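Chapter 5
Looking After Small Roads

What you'll find in this chapter

5.1 Why small roads matter
5.2 What a road is made of
5.3 How water gets in
5.4 Cracks, and how to read them
5.5 Sealing, patching and starting again
5.6 Deciding what to mend first
5.7 Exercises and a short project

Before you start: you'll need the ideas about load and spread from Chapter 3, and it would help to have the soil table from Chapter 4 open next to you. If you skipped Chapter 4 (I know some of you did), read at least the two pages on clay.

5.1 Why small roads matter

I spent my first winter as a junior engineer being driven round in a van by a man named Zbigniew Rutkowska, who had been mending lanes in the Clivlow district for longer than I'd been alive. I had a good degree and a new pair of boots. He had a hammer, a long steel rule and a flask. We would stop every few hundred yards, he would get out, tap the road with his heel and say something like "wet underneath", and then get back in. It drove me mad! I wanted to know how he knew. This chapter is more or less the answer I wish I'd been given in that van, written down in the order I'd have liked to hear it.

Most books on roads begin with the big ones. You get motorways, concrete slabs, traffic by the thousand and lovely thick layers of stone that somebody designed on purpose. That's all good stuff and we'll come to it in Chapter 8. But a great many of the roads you'll be asked to look after in your first job will be small ones. They go to three farms and a chapel. Many were never designed at all. Somebody put stone down on a cart track, somebody else put tar on the stone, and after that each generation added a bit on top when the money was there.

Small roads behave differently from big ones, and I'd like you to hold on to that all the way through. A motorway mostly wears out from traffic. A lane mostly wears out from water, with traffic coming along afterwards to finish the job. The edges go before the middle does, because the edges have nothing to lean on. And there is often a hedge or a bank close by, so the surface dries slowly in some places and quickly in others, and roots wander in underneath looking for a drink.

There is also the matter of money. The Clivlow district looked after 174 separate lanes when I worked there, and in a normal year we could afford to resurface five. You don't need a calculator to see the trouble. Nearly all of this chapter is about what you do with the other ones.

5.2 What a road is made of

Cut down through a typical lane and you'll find three things, although they may be so muddled together that it takes a while to tell them apart.

At the top is the surface. On small roads in this country it's nearly always asphalt, which is stone held together with bitumen. Bitumen is a black, sticky stuff left over from refining oil. When it's new it bends a little. As the years go by, air and sunlight stiffen it, the colour fades from black to grey, and it loses its give. Old asphalt is brittle in the way old elastic bands are brittle.

Under the surface is the base. This is the layer that does the heavy lifting. A lorry wheel presses very hard on a very small patch, and the base has to spread that push out until the ground below can cope with it. You met this in Chapter 3 with the sandbox and the brick. Good base is made of angular stones of mixed sizes that lock together when they're rolled. Bad base is whatever was lying about. I've dug up lanes and found brick ends, clinker, oyster shells and, once, most of a bicycle.

At the bottom is the ground itself, which engineers call the subgrade. You can't choose it and you can hardly ever afford to change it. Sand and gravel drain well and hold steady. Clay swells when it's wet and shrinks when it's dry, so a road on clay is never quite still.

Word to learn: subgrade. The natural ground, trimmed and rolled, on which a road is built.

Try this now. Find a place where a lane near you has been dug up for a pipe and filled in again. Stand to one side, well away from any traffic, and look at where the new surface meets the old. Is there a step? Which side is lower? Write down what you think might have happened to the filling underneath. Keep your notes, as we'll want them again in 5.5.

5.3 How water gets in

Water gets into a road from above, from the side and from below, and the cure is different each time. From above it comes through cracks. From the side it creeps in from ditches and verges. From below it rises through fine soils, the way tea climbs up a biscuit.

I used to teach this part with diagrams until my colleague Hala Kabbaj borrowed my class for an afternoon and did it with a baking tray. She filled one half with dry gravel and the other half with dry soil, put a floor tile on each and stood a bag of sugar on each tile. Nothing moved. Then she poured in water and rocked the bags gently from side to side. The tile on the gravel stayed put. The tile on the soil began to pump, with a little muddy ring squeezing out round its edge at every push, and after a minute it had tipped over at an angle. I have never drawn the diagrams since.

That pumping is exactly what a wet base does under a wheel. Each time a car goes over, water is squeezed sideways and takes a bit of fine material with it. The stones that are left have gaps between them. The surface is now sitting over a hollow, and you can guess the rest.

Frost makes things worse, of course. Water grows by nearly a tenth when it freezes, so a crack full of water on a December night gets pushed wider, and in the thaw there's room for more water than before. A lane can look perfectly all right in autumn and be a mess by spring.

5.4 Cracks, and how to read them

Cracks are the handwriting of a road. That was Zbigniew's phrase and I've stolen it for every class I've taught. With a bit of practice you can look at a crack and have a fair guess at what is going on below.
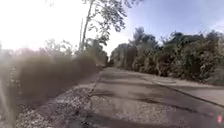

Department of Rural Roads and Land Drainage – Teaching Notes for First Years

An old lane with a worn, uneven surface is a good place to begin. Look at the dark lines wandering over the grey. They look like sealed cracks and joints, and they branch and drift across the width of the lane in a way that straight joints between strips of new asphalt wouldn't. With lines like these I'd start by asking my students where each one seems to begin and whether it heads for the edge. Then I'd send them off to find out what's under it, as the pattern alone won't settle the matter.

Here are the main kinds you'll meet.

Long cracks, running the same way as the traffic. If they're near the edge, suspect poor support from the verge, or clay drying out in summer. If they're near the middle, suspect an old joint between two strips of asphalt laid at different times.

Cross cracks, running from side to side. Cold weather shrinks the surface and old stiff bitumen can't stretch to match, so it snaps. They can also turn up over a trench.

Crazed cracks, in small joined-up shapes like the skin of a crocodile. These are the serious ones. They tell you the surface has been bending too much, too often, and that the trouble is likely to be in the base or below it. Filling them will buy you very little time.

Wandering cracks, which go where they please. Roots, moving clay and patchy old base can all cause them, sometimes all at once. I find these the most interesting and my students find them the most annoying.

When you go out to record cracks, please do it the dull way. Walk the length once without writing anything. Walk back and note the kind of crack, its length, its width at the widest point and how far it is from the nearest edge. A student of mine, Rania Farouk, surveyed 400 metres of lane like this for her first-year project and logged 67 cracks. When she plotted them on squared paper, most of them turned out to be bunched near a blocked ditch. You couldn't see it while you were standing there, but on paper it jumped out at you!

5.5 Sealing, patching and starting again

Once you know what kind of crack you've got, there are three broad things you can do. We'll take each of them slowly over the next few pages, but I'd like you to have the outline first.

Sealing means cleaning a crack and filling it with hot bitumen or something like it, so that water stays out. It's cheap and quick and it doesn't make the road any stronger. Patching means cutting out a bad area down to sound material and putting new asphalt in. It costs more, and a poor patch leaks round its edges. Starting again means taking up the surface and usually some of the base too, sorting out the drainage and building it back properly.

People new to the job nearly always want to start again. I certainly did. The thing to ask yourself first is whether the ditch has been cleared – on a lane, an afternoon with a digger along the verge can do more good than a lorryload of asphalt.

Questions to talk over before you read on

1. A lane on clay has long cracks near both edges at the end of a dry summer. Would you seal them straight away or wait until winter? What might go wrong with each choice?

2. Two patches were laid on the same day. One has sunk and the other hasn't. List everything you'd want to find out before blaming the people who laid them.

3. Go back to your notes from 5.2. Having read about pumping, would you change anything you wrote?

Now turn to the first worked example, in which we seal a single cross crack from start to finish, beginning with the broom.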